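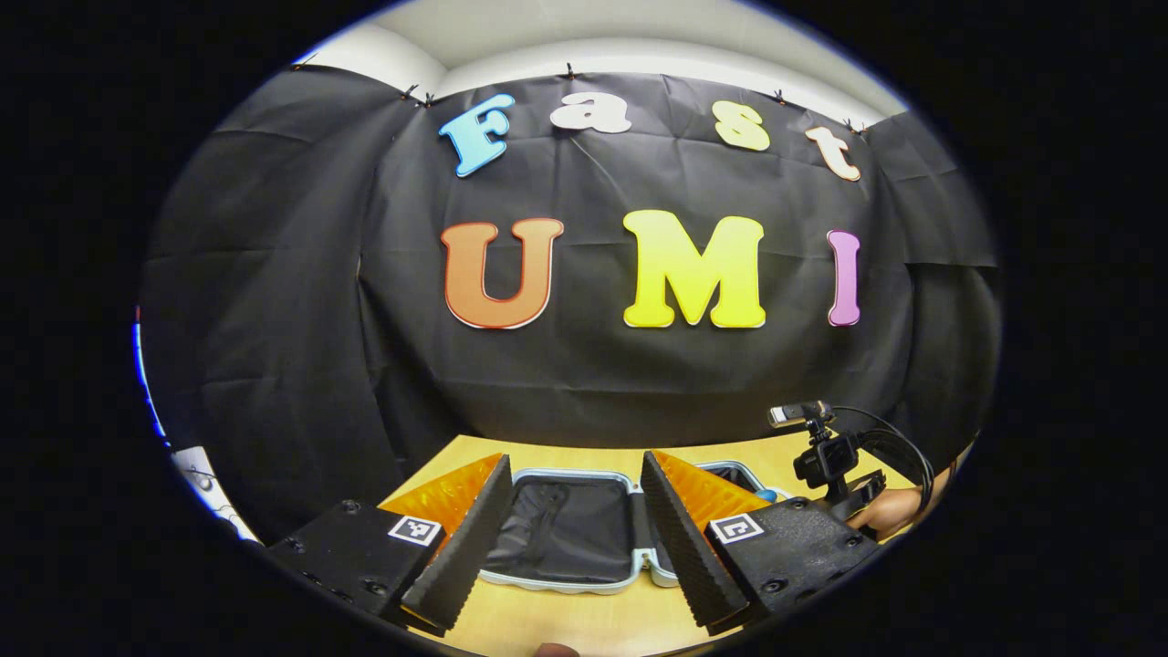

Hanging fabric across a back wall: how to stop the top edge sagging?

I look after the set-up for a small function room in Pellville and need to cover the back wall with cloth for an event in August. The cloth is 138 cm wide, joined to make one wide piece. At present I hang black cloth by its top edge with small black binder clips, with large cut-out letters fixed to the front in two rows, and the edge dips between one clip and the next. The vertical folds are acceptable. The dips are what I want to get rid of. I can't drill the wall and the ceiling is plasterboard. Would more clips do it, or do I need a different method?

Posted by flatseam on 26/07/2022

cerovach_hall

More clips will reduce the sag but won't remove it. The cloth carries its own weight between fixing points, so the dip depends on the spacing and on how hard the edge is pulled sideways. Halving the spacing makes a clear difference. Pulling the edge tight helps as well, but it puts a sideways load on the end clips, and small ones will creep along a line or let go.

The usual answer is to support the full length of the edge. Sew a pocket along the top, wide enough for a tube to pass through without forcing, and put the tube on two uprights. For a wide span use three uprights. Aluminium tube bends less than plastic pipe of the same diameter, and plastic will bow in the middle and give you one long dip in place of several short ones.

If you don't sew, fold the top edge over a flat timber batten and staple it on the rear face. Start in the centre and work outwards, alternating sides. Stapling from one end to the other drags the cloth and leaves diagonal creases.

Weigh the cloth before you buy stands. Ours is 907 g with the hem in, but yours will differ, and lettering adds to it.

mulimaker

just iron it

Drendeck

Agree with the pocket. Two additions.

Letters: fix them after the cloth is up and has hung overnight. Cotton drops a little under its own weight, and a row that was level on the floor may not be level on the wall. Run a string across at the height you want, check it with a spirit level, and set the bottoms of the letters to it. Card letters are light enough for double-sided tape. Foam board ones need pins.

Bottom edge: a chain or a thin bar in the lower hem takes out most of the creasing, but it also increases the load at the top, so don't do this while you are still on clips. Check what fire treatment the venue asks for too, as washing can remove it.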